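Tuesday, November 22, 2016

Up before six and at the bench by seven with coffee. Rain on and off. The job for today was the table, and I wanted it squared away before Satish Tripathi got in, as he likes to move things while I'm still deciding where they go.

The tape lines took me longer than they should have last week and they still aren't straight. I laid them by hand off a yardstick and by the far end I was drifting. Satish says it doesn't matter as long as we can both say which square we mean. He's probably right. I left them.
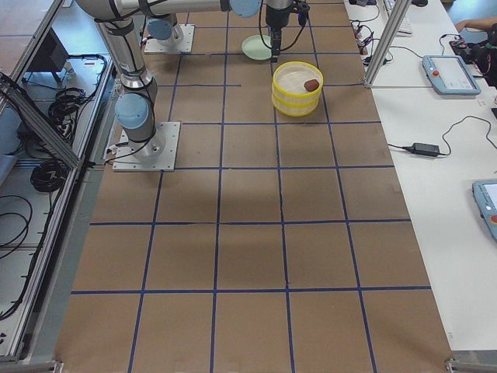
I ordered more blue tape from Burotance while I was thinking of it, 2 rolls, and asked them again about the invoice from May. The woman on the phone said it was paid. I have 1,270 written down and no check mark next to it, so one of us is wrong. I will look in the folder tomorrow.

Jairo Sánchez came by at ten with a box of kitchen things from Mac Giolla. Bowls mostly, a ladle, some cups that I put straight in the cupboard. I like the plain green plate we already have better than anything in the box. It's easy to see against the brown and it sits flat.

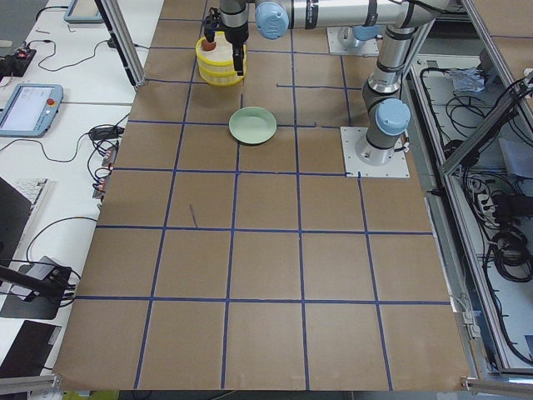 Lunch was soup. Jairo stayed and talked about his sister's move to Jasow and the truck she rented, which cost her 300 and had no ramp. Then he helped me go over the tape. Some of the edges are getting ragged and I pressed down what I could with my thumb. I'd like to redo the worst strips before the holiday but I don't see where the time comes from.
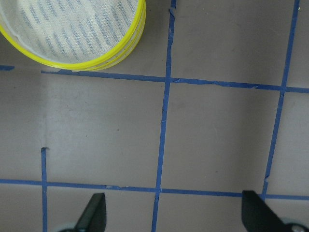

Tape by the yellow rim, ragged in spots.

Satish and I had a short disagreement about lunch things on the desk. I said cups stay in the kitchen. He said fine. At 3 there was a cup on the desk and it was mine.

The afternoon went to the steamer. I'm fond of it, mainly for the yellow. Jairo wants one for his own kitchen and I told him to try Onero, where the prices are fair if you don't mind waiting in line.

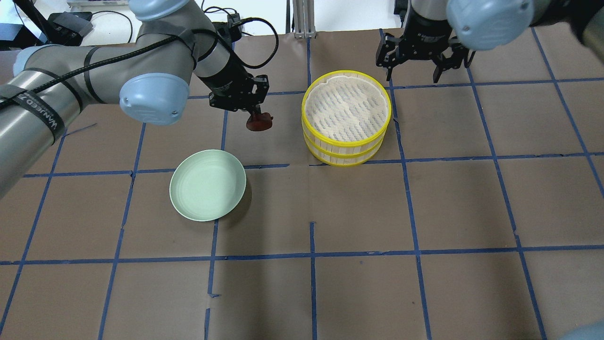
Steamer in the middle, something small and red held beside it.

Quit at 5. Swept, took the trash down, forgot my umbrella and went back for it. Need to buy dish soap and call Mom about Thursday.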